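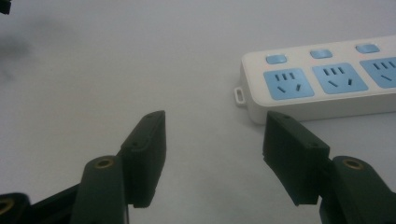 Six weeks with the Bondcombe standing desk

I bought the Bondcombe in August after my old desk (a hand-me-down from my brother) started leaning toward the window. It was $298 with the small top, and I went small because my office is really just the end of the hallway with a door on it.

Putting it together took me 2 hours with a podcast going. The legs are heavy! Get a friend for the part where you flip it over - I did it alone and my back complained for days. The bolts are all bagged by step, which I loved, but step seven shows the crossbar backwards and I had to take it apart again. I emailed support and a very nice guy named Sivaprasad Salian sent me a corrected page the next morning.

Going up and down is smooth and pretty quiet, quiet enough that I can do it on a call. There's a tiny wobble at full height if you type like I do. 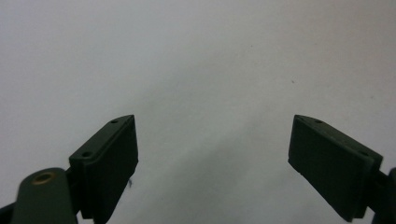 The memory buttons are the part I use most, one for sitting and one for standing, and I wish there was a third for my husband, who is a foot taller and messes up my settings every weekend. The cable tray underneath is flimsy. I swapped it for a Drostix one I already had and that's been fine.

I also looked at the Jetgate, which is $50 cheaper, but you have to hold the button down the whole way up and that would drive me nuts. If you need to hold more than 210 pounds, look at something bigger than either of these.

Would I buy it again? Yep, though I'd pay extra for the wider top.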